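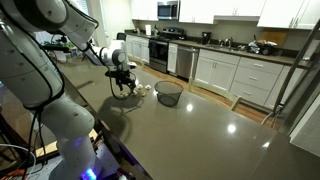
Kitchen setup, afternoon. Arm over the rolls, basket on the right.

Got in at 2 and did the cables first. The ones beside the lower links still hang in loops, but they clear the counter now through the whole reach. Zeroed the joints twice. The second time held.

The task for the Braltoldale entry is small round things into the wire basket, one at a time, no hand on the arm. We ran 36 tries before the break and 20 after. I was on the laptop for the first set and did resets for the second. Resets are dull. You put everything back on the stone, step away, say clear, and wait.

Most of the misses were the same miss. The fingers come down a little too far forward and push the roll away. My guess is the counter. It is so shiny that the ceiling lights show up in it as bright circles, and Tokus, our detection code, keeps putting a box on one of them. I turned the threshold up and it stopped doing that, but then it lost a real roll at the back. Turned it halfway down again. Tomorrow I want to try a matte cloth, if the rules allow one. I need to read section 8 again.

We have 1,277 saved runs now, counting the bad ones from September that I still haven't sorted. The Muslow team says they throw theirs out. I would keep them until the report is in.

Grip force is fine. I lowered it one step and left it there.

To do: label today's runs, order longer zip ties, write up the Mendoza grant page, ask for the room until 7 next time. Also eat before going. I was hungry the whole second set.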